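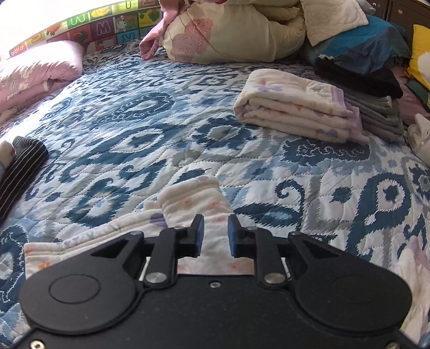 Deepak Dubey wrote to me last week that small investors like me should stop moaning about junior mining companies and learn to read a drill table. If you can't tell a good intercept from a lucky one, he said, put your money in a savings account and leave geology to the geologists.

Ouch. He has a point, too, but only about half of one.

I've owned shares in little exploration outfits for longer than I'd like to admit, and I've gotten decent at the tables. I know that 2 meters of spectacular gold can be smeared over 30 meters to make a headline look healthy. I know to check whether the hole was drilled across the vein or straight down it (that one cost me a vacation). I even read the footnotes now - with coffee, and sometimes with something stronger.

What I can't do is read a hole that isn't in the table. And that's my gripe. Too many juniors announce a program of so many holes, publish the pretty ones, and then go quiet until the next financing. Take Tovness, which I owned and no longer do. The November release bragged about the north zone for four paragraphs. The step-out holes to the south, the ones that were supposed to double the size of the thing, got a single line saying results were "being interpreted." They were still being interpreted when the share price had lost almost 30 percent and I'd given up.

Now compare Veletti. Not a glamorous company, and its copper project is in the kind of country where the road washes out every spring. But every release has a table with every hole in it, including the duds, and a map showing where they all went. When Ilse Tiedemann took over the exploration side she put out a list of the barren holes from the previous owners as well. The stock dropped that day! I bought more. I figured anyone willing to show me that much bad news probably wasn't hiding the really bad news somewhere else.

I know the arguments against. Shakuntala Maurya made most of them to me over a very long lunch: assays come back from the lab in batches, a lone hole can mislead people, and a tiny staff can't be writing press releases all day. Fine. So wait for the batch. Just tell us at the start how many holes you're drilling and where, and at the end give us the same number of results. If a hole was abandoned at 200 meters because the rods got stuck, say the rods got stuck. We're grown-ups, mostly.

And please, put the collar coordinates in. I shouldn't have to hold a ruler up to my laptop to work out that the new discovery hole is practically on top of the old one.

So yes, Deepak, I'll keep studying my drill tables. I'd just like the companies to fill in all the rows before they come around asking me for more money.

By Eleni Petek
September 19, 2021

14 comments | 37 shares

Recent columns
Why I sold Trustamura before the feasibility study
Royalties for people who hate math
Shakya and the tailings question
What a site visit can and can't tell you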